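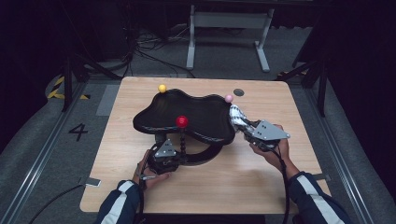 Ticket: Catalog search times out after nightly import
Product: Hatholm Catalog, self-hosted
Site: Zamora branch library
Priority: Medium
Status: Resolved, workaround in place

Original report

Since the last update, catalog search on the public terminals fails for most of the morning. Patrons type a title, the progress bar stops near the end, and the page shows "Search service did not respond." Staff search on the desk machine has the same problem. Checkout and returns work fine. By lunchtime everything is back to normal without any action from us. It has happened every morning in December so far.

We restarted the server twice. After a restart, search works for a few minutes and then fails again.

Support reply

Please send the search log from the morning and the import log from the night before. Also let us know:
What time the nightly import starts
How many records it loads
Whether any other job runs on the same server

Site reply

Logs attached. The import starts at 4:00 a.m. and loaded 3,749 records last night, which is normal for us. These are the shared records from the Tolum branch. The only other job is the backup to the Dukent storage box, which starts after the import ends.

Support reply

The import log looks clean. It finished at 4:20 a.m. with no rejected records.

The search log shows the index rebuild starting right after the import and still running at 11:00 a.m. On a catalog your size it should take a few minutes. While the rebuild is running, each search waits for the index to be free. The limit on that wait is 60 seconds, and then you get the error you are seeing.

Restarting the server stops the rebuild, so search comes back for a bit. Then the scheduler notices the rebuild did not finish and starts it over. Please don't restart in the morning for now.

Can you check whether the backup is reading the index folder? It is the folder named "idx" under the data directory.

Site reply

Yes, it is. The backup covers the whole data directory and nobody here ever excluded anything. We had the same setup before the update and did not see this, though.

Support reply

That makes sense. The old version wrote the index as one large file. The new one writes a lot of small files and needs to rename each one at the end. If the backup has a file open, the rename fails and is tried again after 300 seconds. With that many files, the waits add up to hours.

Steps to try:
1. Open the backup settings and exclude the idx folder. It does not need to be backed up and can be rebuilt from the records at any time.
2. Move the backup start to 6:00 a.m.
3. Tonight, after closing, stop the search service, empty the idx folder, and start the service again.
4. Leave the import schedule as it is.

Site reply

Steps 1 to 3 done. The rebuild after step 3 took six minutes. Will report in the morning.

Site reply

Search was working when we opened. No errors in the log. The backup finished as well — it was a good deal shorter without the index.

One leftover: the "New this week" list on the public terminals is blank.

Support reply

That list is cached separately. Go to Admin, Display, Lists, and press Refresh. You only need to do it once.

Site reply

List is back. OK to close.

Closing note

Cause: backup job holding index files open during rebuild. Workaround: exclude idx from backup. A change to the rename step is open with development, and this ticket is linked to it.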